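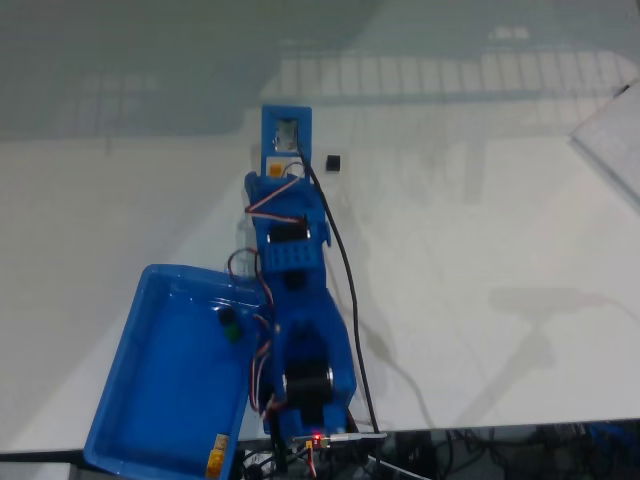

Club de Electrónica y Taller Demurstead · Guías para socios

4. Poner en marcha el deshumidificador Andanent

Os cuento cómo lo hago yo, que el manual original viene fatal traducido (y con la letra diminuta).

1. Deja el aparato de pie 30 minutos antes de enchufarlo. Yo aprovecho para hacer café.
2. Sepáralo 17 cm de la pared, con la rejilla trasera despejada.
3. Mete el depósito hasta oír el clic. Si la luz roja sigue fija, sácalo y vuelve a probar, ¡a mí me pasa casi siempre!
4. Pulsa Modo dos veces y elige «Auto». En abril, con el sótano al 82 % de humedad, lo pongo en «Continuo» toda la noche.

Nota: el filtro de recambio es el Hodžić 274. El Platness se le parece mucho, pero baila en el hueco y acaba silbando.

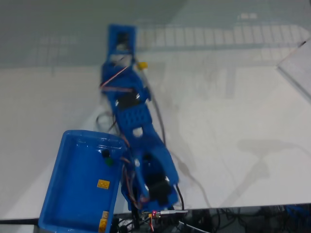
Mesa del taller: brazo azul impreso en 3D, con sus servos.

5. Vaciar el depósito

1. Apaga y espera a que pare el ventilador.
2. Tira del depósito con las dos manos, despacito.
3. Vacíalo en el fregadero del fondo y sécalo por fuera.

Precaución: no lo enchufes nunca a una regleta compartida con el compresor. Usa la toma que hay junto a la puerta.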